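Student Projects > Consumer Habits > Coursework
Print this page | E-mail this page

Does Color Coding Make People Sort Better? A Report on the Hembridge Claim

Color coding is often sold as a cheap fix for careless sorting. The Hembridge guide, which our course uses, says that a red container and a blue one will "guide the hand" of anyone who has to split items into two groups. We doubted this from the start, and after a term of work we still do.

We asked 40 students in the Branmont dining hall to sort used cutlery and wrappers at the end of lunch. In the first week the containers were plain gray with printed labels. In the second they were colored, with the same labels. Of the 40, 38 came back for the second week. The 2 who left are not counted in the results.

Sorting did get a little better in the second week. We do not think color deserves the credit. The same people did the same task twice, and practice alone could explain the change. A fair test would have given half the group the colored containers first. We saw this too late.

The guide leans on a survey by Vilon with 2519 replies. That survey asked people which containers they liked. Liking a container says very little about using it correctly.

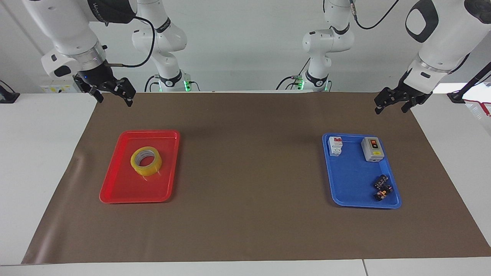 Fig. 1. Red and blue trays on a brown mat, set well apart.

Distance may matter more than color. Our gray containers stood side by side, while the colored ones had a gap between them, so we changed two things at once. Anyone repeating this should keep the spacing fixed and change only the color.

Last updated: November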